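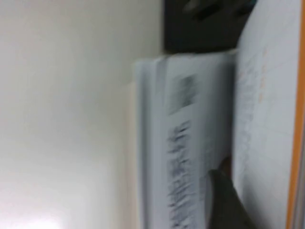

The paper on the table

When I moved to Trodurham from abroad, I believed that an English-speaking home would be a home without paper. Everything is on the telephone now, my cousin had told me. Then I rented two rooms in Penry Street, and in the first month I received more paper than in the 2000 days before it. There was a booklet for the boiler, a booklet for the bins, letters from the water company, and a thick printed thing from the landlord which explained how to live in the flat.

I kept all of it. I come from a family where one does not throw away a page with printing on both sides. By September the pile was standing against the wall of my bedroom and I could no longer open the lower drawer.

It was Tegwen Prosser who made me look at it properly. She lives upstairs and for many years she did the filing at Cokley, the old seed merchants by the canal. She came down one Sunday with a pencil and a box of plain folders, and she told me to make tea and not to talk.

Her method is very plain. First she separates what is bound from what is loose. Booklets stand on their edge, like books, with the fold towards the wall. Loose sheets lie flat. "If you mix them," she said, "the loose ones go inside the booklets and you will meet them again when you are dead."

She was right about this. Inside the boiler booklet we found my train ticket, a recipe for plum cake and a letter from the dentist which I had been accusing the post office of losing.

After that she goes through the loose sheets by hand, one time only. Each sheet must go to one of three places: keep, answer, or the recycling bag. She does not permit a fourth place. I tried to begin one, next to the teapot, and she moved it without a word.

The handwritten pages were more difficult for me. I write many notes, on large sheets, because I learnt English in this way and the habit stayed. Tegwen would put most of them in the bag. I asked also Torquil Haldane, who binds books in a workshop behind Tarelo, the café, and he had the opposite opinion. Printed instructions can be asked for again, he told me, but a page of your own writing is the only copy. He folds his notes once, sews them with linen thread and writes the month on the outside. He showed me a shelf of them, going back to his apprenticeship. The earliest ones are mostly about glue.

I have made a compromise between my two teachers. The booklets stand on the shelf. The letters are in Tegwen's folders, and on Sunday evenings I sit down to answer what must be answered. My own sheets I keep flat in the lower drawer, which opens again, and in winter I will learn to sew them. Torquil has already given me the needle.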